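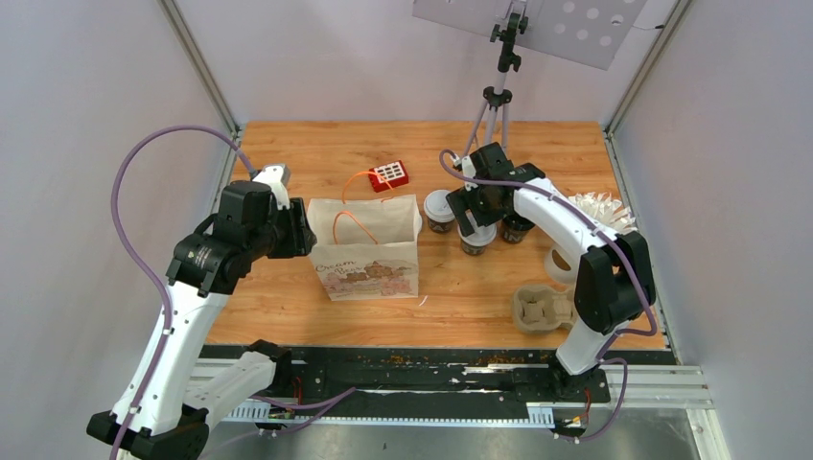 Cream bag, coffees, cup tray and the bow I nearly forgot.

Coffees to go, and how I pack them

June 29, 2023

I have been meaning to write up the coffee run for ages, and a comment under my post on picnic tins (the one asking how on earth I get takeaway cups across Fomalport without wearing them) has finally nudged me into it. So put the kettle on, or go and get a proper coffee, and I shall tell you everything I know about paper bags, which is a good deal more than I knew when we moved here last September!

We've fallen into a habit, you see. When one of us has had a rotten week, or a birthday, or a new set of keys, somebody turns up at the door with coffees and something small in a bag. The coffees are from Marquez, at the bottom of the hill, and getting them to the door means the 418 bus, which takes the corner by the library as though it has a grudge against it. I have lost a flat white to that corner. I have lost a very nice pair of cream trousers to it as well, and I still think about them.

My first few attempts were simply cups in a bag, no tray, folded tea towel down one side, fingers crossed. It does work if you walk slowly and have nobody to be polite to on the way. It does not work on a bus. These days I lay everything out on the table before I start, because the moment I begin packing straight from the worktop I leave something behind, and it's usually the present.

Choosing the bag

I keep far too many paper bags. There is a drawer, and then there is the place the bags go when the drawer won't shut. For coffee I want one that will stand up by itself while I fuss about, with handles that feel nice in the hand, and the white Cream one is my favourite of the lot. It has pink and brown and blue buildings on the front, all very soft and sugary, and orange rope handles, and it looks like a present before you've put a single thing in it. I did wonder whether to save it for something grander. Then I thought, well, what is it for, sitting in a drawer? Out it came.

Do have a look at the bottom of any bag you're reusing. I give mine a gentle push with a flat hand from the inside, and if the glued fold lifts at all it goes back to being a bag for knitting. A piece of card cut to the size of the base makes a tremendous difference too. Mine are cut from cereal boxes and I'm not in the least embarrassed about it.

Lids, lids, lids

If you take one thing from all this rambling, let it be that the lid matters more than anything else in the bag. I press all the way round the rim with my thumb, slowly, and then I go round again, since there is always one bit opposite the drinking hole that only pretends to have gone down. You can feel it click when it's right. Then I turn the cup so the lid's opening faces away from the seam in the paper, a trick I picked up from the lady behind the counter at Marquez and have never once questioned.

I always ask for a couple of spare lids as well, and I've yet to be refused. They live flat on the table while I pack, and I like having a good look at them, to tell the truth. There's such a lot going on on a coffee lid! CONTENTS HOT running round the rim in raised letters, a little square symbol next to it, a number, the tiniest pinhole. All of it white on white, so you'd never notice unless the light came across it sideways. They aren't all the same size either, whatever they look like in the stack, so try the lid on the cup before you leave the shop and not when you are on your doorstep with the bus coming.

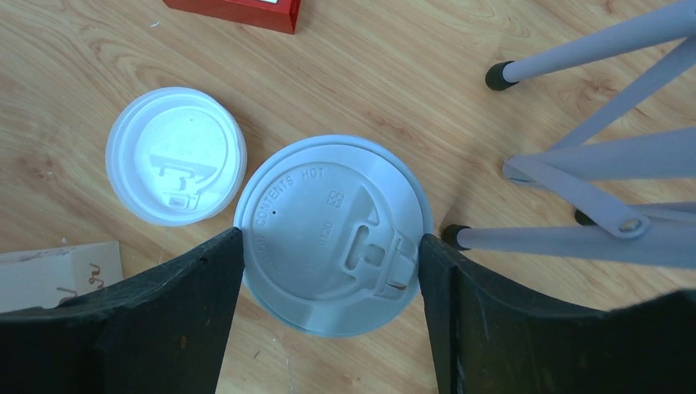 The tray question

Ah, the tray. The beige pulpy sort with the round slots is the best thing ever made for carrying drinks, and the worst thing ever made for fitting in a bag. I measured one against most of the drawer before I found bags that would take it lying level. If it has to tilt, I don't bother. I would sooner stand the cups side by side, pack them snugly with tissue, and carry the tray separately under my arm like a clipboard.

I put the heaviest cup in the middle and build out from there. Anything that isn't coffee goes in after, against the side. For one friend that is a packet of the ginger biscuits from Zalley (50p off if you go late in the day), and for another it's a jar of the Tamitura plum jam, which I wrap in a sock. A clean sock, before anybody writes in.
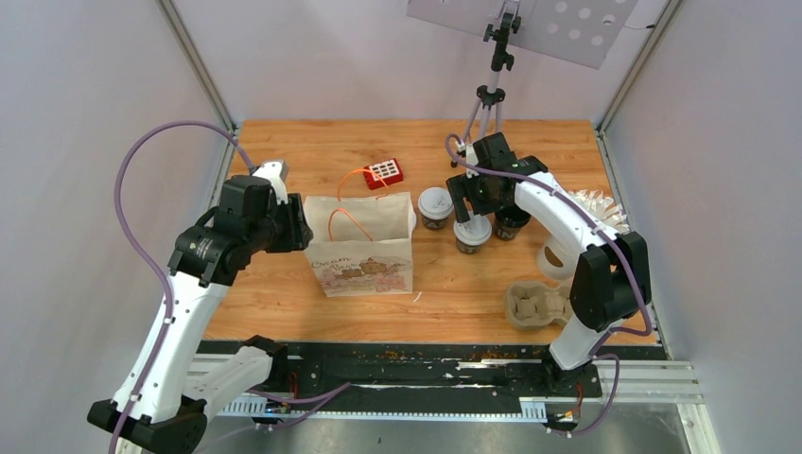

The bow, and getting it there

I've gone back and forth over whether a bag of coffee needs a bow. My sensible side says it will be squashed by the second stop. The rest of me says put the bow on. The white one is all ruffles and pointy loops and came off a parcel at Christmas, and I've got 8 more in a biscuit tin, so nobody need worry about supplies. It goes on at the very end, once the bag is up and in my arms, and usually a bit crooked.

Then it's coat on, one hand through the handles and the other flat underneath the bag, and a seat near the front of the bus if I can get one. I brace at the library. Four stops after that and we're there.

If you have a better way of dealing with the tray, please do tell me in the comments, as I'd dearly love to carry the whole lot in one hand. I'm off to see whether there is any of that jam left.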